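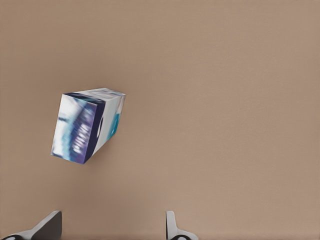
Vakdale sammelt Greifbeispiele in der Simulation

Vakdale hat die zweite Stufe seiner Datensammlung für zweiarmige Handhabung begonnen. Seit November entstehen die Beispiele für das Lernsystem Povis ausschließlich in einer gerenderten Arbeitszelle. Vorgesehen sind 1000 Durchläufe, von denen nach Angaben des Unternehmens bislang rund 200 aufgezeichnet und freigegeben sind.

Ein Durchlauf dauert höchstens 40 Sekunden. Gespeichert werden die Gelenkwinkel beider Arme, die Öffnungsweite der Greifer und die Ansichten mehrerer virtueller Kameras, darunter eine nahe am Greifer. Die Aufzeichnung erfolgt mit 20 Bildern pro Sekunde. Gesteuert wird die Zelle per Fernbedienung. Die Bedienenden arbeiten mit der Software Lahlou, die Handbewegungen in Sollpositionen für die simulierten Arme umrechnet.

Zum Objektsatz gehören bedruckte Faltschachteln und transparente Körper. Beide Gruppen stellen unterschiedliche Anforderungen. Bei den Schachteln geht es vor allem um die Lage im Raum: Povis soll aus Aufdruck und Kantenverlauf ableiten, wie ein gekipptes Objekt zu fassen ist.
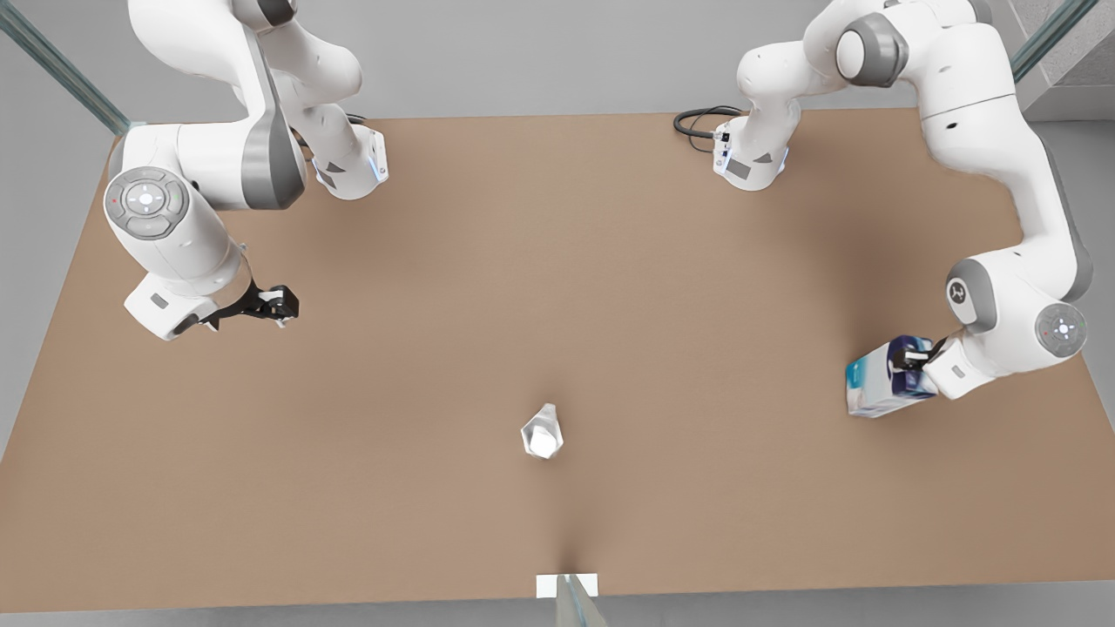

Transparente Körper heben sich dagegen kaum vom Untergrund ab und liefern je nach Blickwinkel wechselnde Glanzlichter. Die Tischfläche bleibt deshalb in dieser Stufe einfarbig hellbraun, die Beleuchtung diffus. Wechselnde Untergründe und härteres Licht sollen erst in der dritten Stufe hinzukommen.

Die Auswertung läuft über das Prüfwerkzeug Sokar. Es verwirft Durchläufe, in denen sich Greifer und Tisch durchdringen oder die Zeitstempel der Kameras auseinanderlaufen. Misslungene Griffe bleiben im Bestand, werden aber gesondert gekennzeichnet. Für das Training der ersten Modellversion werden sie nicht verwendet, sie dienen dort nur zur Kalibrierung der Erfolgserkennung.

Offen ist, wie weit sich die simulierten Beispiele auf reale Arme übertragen lassen. Vakdale plant dazu eine Vergleichsmessung mit identischer Objektliste. Ein Termin steht noch nicht fest. Der Datensatz soll nach Abschluss der zweiten Stufe zunächst Projektpartnern zur Verfügung stehen, über eine öffentliche Fassung wird später entschieden.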